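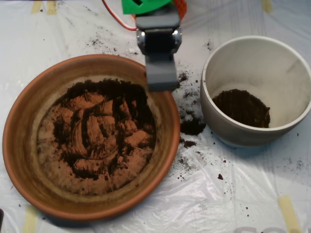 Escobedo has argued that soil is a poor choice for a first set of examples, as the state of the pot after each scoop can never be put back as it was. We agree that it cannot be put back, and we treated this as part of the task. Every episode starts from whatever the last one left behind, including any soil on the sheet.

Figure 3. Moving soil between a terracotta pot and a smaller pale ceramic pot. The work surface is covered with plastic sheet, taped down.

3.2 Collecting the examples

The examples were gathered at the Posow site over 17 working days in January. An operator guided the arm by hand control from a nearby desk and was asked to move soil from one pot to the other at a steady pace. An episode ended when the operator pressed the stop key or after 36 seconds. In all we kept 274 episodes. A further 20 were dropped, most of them because the arm's position log and the video did not line up.

Operators were not told to avoid spills. In an early trial we asked them to be careful, and the policy trained on those episodes did badly when crumbs lay between the pots, a state it had hardly met. The sheet was therefore swept only at the end of a session.

Each episode was given one of three labels: soil moved, soil partly moved, or no soil moved. Marchetti labelled the full set and a second reader checked every tenth episode. Where the two disagreed, the lower label was used. Failed scoops stayed in the set with their label, and Section 4 compares training with and without them.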